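Search this site
Type and press enter

Wuvunov Wallpaper Maker review: is it any good for fan art?

5 min read

I change my desktop background far more often than any grown adult should, and for the last year it's been almost entirely anime and game stuff. Usually I just nick something from a fan club gallery and put up with the black bars down the sides. So when a friend on my old forum kept banging on about Wuvunov I gave in and downloaded it, and I've been using it pretty much every evening since January.

The idea is dead simple. You chuck in your pictures, pick your screen size, and it gives you a tidy background with your characters laid out however you like. There are 104 layouts in the free version and 185 if you pay. I paid after two days (weak, I know!) because the manga panel layouts are all locked, and those were the whole reason I wanted it.
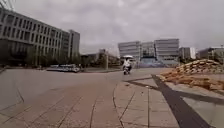 Cutting characters out is the bit I was most worried about, and it's lovely. Spiky hair used to take me a whole evening with the eraser, and Wuvunov does a decent job in one click. It struggles with wispy line art, and if your character has white clothes on a white page it will happily eat half a sleeve. There's a brush for painting the missing bits back in, which works fine once you've found it. Why it lives under "Extras" I couldn't tell you.

Colours are good too. You can pull a palette out of one picture and push it over another, so a moody villain portrait and a bright pink chibi can sit next to each other without making your eyes hurt. I've made a whole set of matching icons this way, and I'm a bit too proud of them.

Now the moaning. The built-in gallery claims more than 3,000 backgrounds, and an awful lot of them are the same starry sky in a slightly different purple. Search is hopeless. I typed in "comic" and got flowers. Tags are whatever the uploader fancied, so you end up scrolling for ages, and it forgets where you were if you open something and go back.

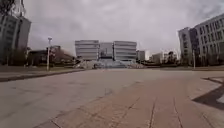
I tried Vorkier before this, which is free and has nicer fonts for speech bubbles, but it puts a logo in the corner and shrinks everything when you save. On a phone you'd never notice. On my big monitor it looked like porridge. Wuvunov saves at full size, and it remembers my two screens, so I can have rivals glaring at each other across the gap. Best feature in the whole thing, that.

It's crashed on me three times, always with loads of layers open, and it only autosaves if you tick a box in the settings. Tick the box!

Would I buy it again? Yes, for the cut-outs and the two-screen thing. If you only want a quick lock screen for your phone, stick with Vorkier and crop the logo off. I'm giving it four stars, and it can have the fifth when they sort out that search.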